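Wellonholm housing co-op, equipment and services group
Minutes of the September meeting, common room, 7:00 p.m.

**Present:** Amra Vukadinović (chair), Ásdís Bisgaard, Aksel Nørgaard, Kirsten Steinarsdóttir (minutes)
**Guest for item 3:** Preben Vestergaard, Stougaard
**Apologies:** none

## 1. Minutes of the last meeting

Approved with one change. Under item 5 the dryer that was out of service was the one in the north laundry, not the south. Kirsten has corrected the copy in the binder.

## 2. Open actions

- Quote for new shelving in the swap room: received, see item 4.
- Key for the tool cabinet: Aksel has had two copies cut. One is with Amra, one is on the hook in the office.
- Letter to Prundell about the floor scrubber: sent, no answer yet. Aksel will phone.

## 3. Can a machine do the sorting?

Background: the swap room takes in 107 boxes of mixed household items in a normal quarter. Sorting is done by hand on the monthly work evenings, and turnout has dropped. At the last meeting Ásdís was asked to find out whether any of this could be done by a machine, and whether the same machine could be any use in the laundry or kitchen. She invited Preben, who works on picking arms at Stougaard.

Preben said the short answer for the swap room is "partly, and slowly." An arm over a bin can pick up a fair share of ordinary objects if they are spread out and none of them is very thin, very soft or see-through. Boxes are easiest. A tape measure or a rubber duck is usually fine. Pens and sticks lying against a wall are hard because the fingers need room on both sides. A cup on its side depends on which way it has rolled. Clear plastic is still a problem because many cameras read it badly.

Amra asked what happens when it misses. Preben said it tries again, and a well set up cell will give up after a few tries and flag the item for a person. In his view the flagged items are the real cost, as somebody has to be nearby all the time.

Ásdís asked about things piled on top of each other, which is how our boxes arrive. Preben said piles are slower than a single layer and go wrong more often. At the Destoden warehouse, where he helped on a trial, staff tipped the goods out and spread them by hand first. Kirsten asked whether that was most of the work already. Preben agreed that for small volumes it was.

Household chores. Preben's view, chore by chore:

- Vacuuming and mowing: done, buy one.
- Floor scrubbing in long corridors: works, with someone to empty the tank and move bikes out of the way.
- Folding laundry: possible in a lab with towels and shirts. Too slow for a shared laundry, and fitted sheets are a long way off.
- Loading a dishwasher: demonstrations exist. He would not trust one with the co-op's glasses.
- Sorting recycling: works at plant scale on a belt. Not in a bin room.

Aksel said he had seen videos where all of this looked finished. Preben said to look for whether the video is sped up and whether a person is steering the arm out of view. He had no quarrel with the videos but would not plan a budget on them.

Cost. Preben did not want to give a price for an arm. Aksel had worked out what we spend now: 2,968 a year on the outside sorting help, and 1,169 of that goes on the two big clear-outs. The group agreed that an arm, its guarding, insurance and someone to look after it would not come close to that figure.

Floor space was also raised. The swap room has one free wall and the fire door opens onto it. Amra said this alone would rule out a fixed machine.

Preben offered to come back in a year and say what has changed. He was thanked and left at 7:50 p.m.

**Decided:** No machine for the swap room at present. Review in 12 months. The corridor scrubber stays on the list, see item 5.

**Action:** Ásdís to write half a page for the newsletter. Preben has sent a picture that can go with it, attached at the end of these minutes.

## 4. Swap room shelving

One quote in. Amra thought the depth was wrong for the boxes we use. Kirsten suggested asking donors to pre-sort into three groups (kitchen, tools, toys and other) and labeling the shelves to match. Agreed to try this for the rest of the year before buying anything.

**Action:** Kirsten to make labels. Amra to measure the back wall and ask for a revised quote.

## 5. Corridor floor scrubber

The Prundell unit on loan has been in the east corridor for a month. Floors are cleaner. It stops at the mat by the mailboxes every time, and one resident has complained about the beeping. Aksel has tried taping the mat down without success. Ásdís proposed taking the mat up during the run. Agreed.

The loan can be extended by a month if we ask in writing.

**Action:** Aksel to ask Prundell for the extension and for a way to turn the volume down.

## 6. Any other business

- The label printer is out of tape.
- Ásdís would like the next meeting to start at 6:30 p.m. Agreed.

Meeting closed at 8:35 p.m.

Minutes: K. Steinarsdóttir

## Attachment to item 3

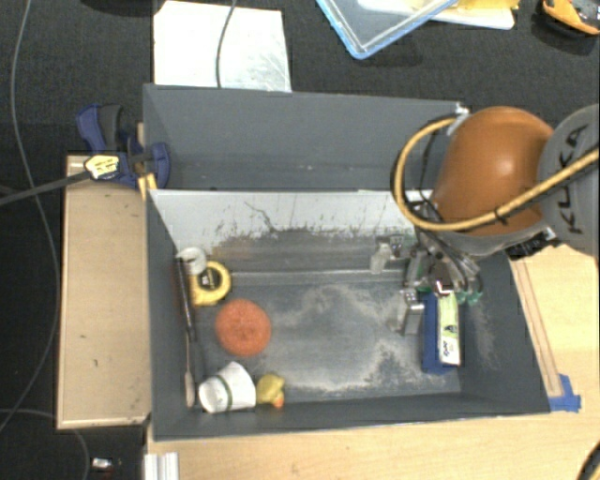

Bin picking with a KUKA arm, mixed small items. Supplied by P. Vestergaard.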